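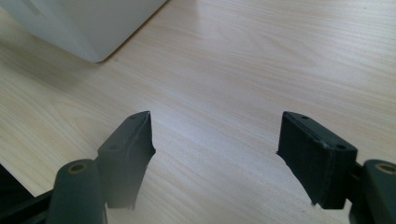

Section 4. Setting Up the Huvon Trunk Organizer and Charging Station

Before the Huvon system is fitted to a vehicle, all parts should be laid out and compared with the packing list on the inside cover of this manual. Checking parts in the trunk or on the driveway is not recommended, as the smaller clips roll easily and are hard to find in carpet. Choose a clean, level surface with good light. A pale wooden tabletop with nothing lying loose on it will do well, and dark clips show up clearly against the grain. Keep the mounting rail in its sleeve until Step 3.

4.1 Preparing the Vehicle

1. Park on level ground, set the parking brake, and switch off the ignition.
2. Remove all cargo from the trunk. Lift out the floor mat and vacuum the area beneath it.
3. Place the mounting rail across the trunk floor, with the arrow pointing toward the rear seats. The rail must sit flat for its full length.
4. In hatchbacks, fold the rear seats forward and confirm that the rail does not touch the seat hinges.

Note: Vehicles with a spare wheel under the trunk floor require the short rail (Part 144). The long rail will prevent the floor panel from lifting.

Caution: Do not drill into the trunk floor. Fuel and brake lines may run directly below it.

4.2 Fitting the Rail and Power Lead

1. Slide one Gurkitz clamp onto each end of the rail and tighten by hand.
2. Hook the clamp straps through the factory tie-down points. If the vehicle has no tie-down points, stop here and contact a Plallstead service center.
3. Pull each strap until the rail no longer shifts when pushed from the side.
4. Run the power lead along the left trim panel to the 12-volt outlet. Press the lead into the four cable clips supplied – do not use household tape, which loosens in warm weather.
5. Plug in the lead and switch on the ignition. The indicator on the rail should show green.

Note: In some vehicles the outlet remains live when the ignition is off. Unplug the lead if the vehicle will stand unused for more than a few days.
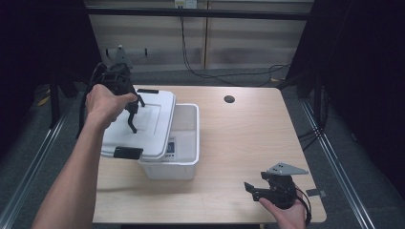
4.3 Storing Roadside Items

The Huvon system is designed to carry the tire inflator, warning triangle, and first-aid kit in fixed positions on the rail. Loose items such as fuses, bulbs, gloves, and the wheel lock key should be kept in a separate container. Owners may use the Benjelloun case, sold as an accessory, or any sturdy plastic bin of suitable size. A white bin with slightly translucent walls and black latches on its lid is a sound choice, and a small label on the front face may be used to list the contents. Fill the container indoors, then carry it to the vehicle.

1. Place heavier items at the bottom of the container.
2. Close the lid and fasten every latch.
3. Set the container against the rail and pass the cargo strap over the top.
4. Tighten the strap, then try to slide the container forward. It should not move.

Caution: The total load on the rail must not exceed 70 pounds. Never store fuel, aerosol cans, or lighters in the trunk.

4.4 First Check

Drive the vehicle a short distance at low speed, then inspect both clamps and the cargo strap. Repeat the inspection after 200 miles and at each tire rotation. Replace any strap that is frayed or has been involved in a collision, even if no damage can be seen.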